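Teaching by hand, week two

I've been recording demonstrations for the Ridow project since March. The idea is simple. You hold a pair of grippers, do an ordinary chore with them, and the recordings go toward training an arm to do the same thing.

My chore this month is packing snacks into a cardboard box. I do it on the bed – the box sits lower there than on my desk and my shoulders hurt less.

What I've learned so far:

Slow down before you close the jaws. Larasati Menon went through my first 87 recordings and threw out the ones where I snatched.

Chip bags are harder than they look. I squeeze from the sides and lift straight up.

Use both hands. I kept favoring my right and Panya Nilsuwan caught it.

Change the pile between runs. If every packet starts in the same spot, the arm only learns that spot.

Some of the snacks and the box, from the gripper side:

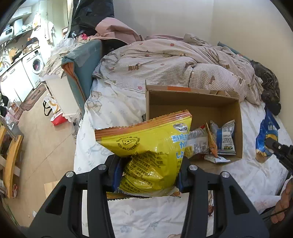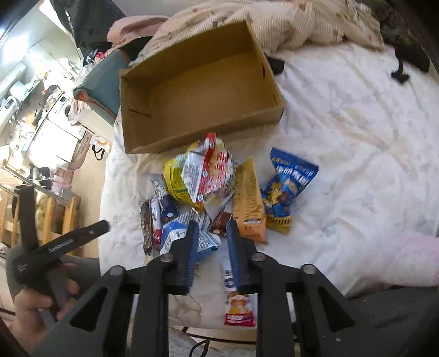

What's next

The group total is at 853 and the target is 3011, so there's a lot of packing left. Kittipong Ratanaporn wants to try folding towels after that. I'd like a taller table first.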